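How do I keep black clothes from going gray when I air dry them?

sockdrawer_jiltora
I moved into a smaller place in January and there's no dryer, so everything gets hung up now. Mostly fine with it! But my black T-shirts are going this sad charcoal color and they come off the pole stiff as cardboard with little bumps in the shoulders. I use the Getden liquid detergent (the big jug, I fill the cap to the top) and wash warm. Is it the washing or the drying? I really don't want to buy all new shirts.

mapletoast50
Filling the cap is way too much. I did that for years. Soap that doesn't rinse out dries on the fabric and on black it looks gray. Try half and wash cold.

grisosska_laundry_nerd
Bit of both, I think. I've been line drying indoors for 4 years and most of my wardrobe is black, so I've ruined plenty. What I do now:

- Turn everything inside out before it goes in the machine. The inside can fade all it wants.
- Cold water, short cycle, and no towels in with the blacks (the lint, ugh).
- If they already look chalky, run them through once with no detergent at all. One of my shirts came back so much darker I thought I'd grabbed the wrong one.
- Keep the rack away from a sunny window. Mine was right in the afternoon sun the whole first summer and I lost a favorite hoodie to it, it turned kind of brown across the front.
- Give each piece a good hard shake while it's damp. Two or three snaps. Helps a lot with the cardboard feeling.
- Put tops on plastic hangers and hang those from the pole. I like the ones with wide, rounded ends for the shoulder bumps, and for heavy sweaters I skip hangers completely and lay them flat on a towel. 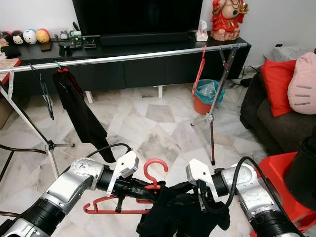

- Leave a hand's width between hangers. When I crowd them, the middle ones still feel damp the next morning and start to smell.

If you've done all that and they're still gray, it's probably plain old dye loss and you could try a box of black dye. I've only done it once and my sink has not forgiven me.

Last updated: Apr 23, 2019

Related:
Getting deodorant marks out of dark shirts
Can I dry jeans indoors in winter?
Why does my washer leave lint on everything?

Contact us | Copyright Tokgöz Home Help | Back to top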